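Learning from demonstration with a hand-held gripper: notes for session 3
Nurkthorpe robotics short course, 2021-12-09 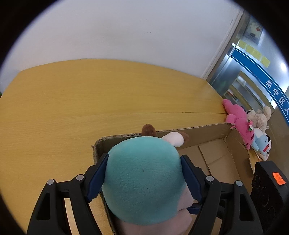 Why collect demonstrations with a gripper in your hand when you could drive the robot itself?
Mostly because it's quicker and far less tiring. Driving an arm through a remote set-up is slow, and you spend half your attention on the controls. With the tool in your hand you just do the task, and the camera on it sees much the same view the robot's own wrist camera will get later.

Right, on to the method. I'm using the Medard project all the way through because I worked on it and know where it creaks (plenty of places!). The task is soft toys and a cardboard box. Soft things are lovely for teaching this stuff, as they squash, so there isn't one correct grip, and a plush toy held between two jaws hardly ever looks the same twice.

Each demonstration gives us 3 streams: the pictures, the path of the tool through space, and how far the jaws are open. The path is worked out from the pictures plus a motion sensor, and it's the bit that goes wrong most. Blank walls and bare tabletops give the tracker very little to hold on to, so do look at your path before you train on it. I skipped that in September and lost a whole batch.

We then train a policy to go from the last 2 pictures to a short run of movements. Predicting a run and not a single step keeps the motion smooth – step by step, ours dithered over the box like someone choosing a biscuit.

What did we find? With 100 demonstrations the arm went to the right toy but closed too early. With 1,000 it closed properly, though it still got muddled when toys were touching. Adding more rooms helped more than adding more goes in the same room, which I hadn't expected at all.

Before next time: read the Jaiswal handout (skip the appendix), open the Nesturico sample set and plot jaw width against time for any one episode. Mark where you think the grasp starts and bring the plot with you, scruffy is fine.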